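From: Cường Lâm
To: handheld-demos list
Date: February 5, 2021
Subject: Re: [handheld-demos] Does start distance matter?

Hi all,

Replying to the question from the Adumton group, quoted here so the thread stays readable:

> We trained on 100 demonstrations per object and the policy does well
> when the fingers start close to the object. Move the start back a bit
> and it drifts or closes early. Did anyone at Walcombe see the same
> thing? Is it a data problem or should we be looking at the network?
> - Hou

We did see it, and for us it was mostly data. Our first set was collected by people who wanted to get through the list quickly, so nearly every recording began with the object already between the fingers or close to it. The policy had very few views of an object near the border of the camera image and no good idea of what to do with one.

For the second set we kept the same total, 100 demonstrations per object, but asked for the start position to vary. Some begin with the object well off to one side or only partly in view. The network and the training settings were left alone.

On far starts, the first set gave us 18 successes out of 100 trials. The second gave 63. Close starts changed very little. Most of the remaining failures are late corrections - the hand comes in on a good line and then turns too far at the end.

The still I'm pasting in is the sort of far start I mean, with the power strip up at the top left and the fingers open well short of it.

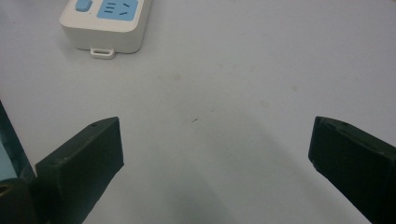
Walcombe Manipulation Group - Learning from Demonstration

You lose part of the strip from view at that distance, and I would keep recordings like that. Our old filter in Reveo dropped any clip where the object touched the image border at the start, so check whether yours does too. We had that filter on for 2 collection rounds before we noticed.

I haven't tried mixing the two sets in different ratios. If Hou's group has the trials to spare, I'd like to see that before we plan the July collection.

Cường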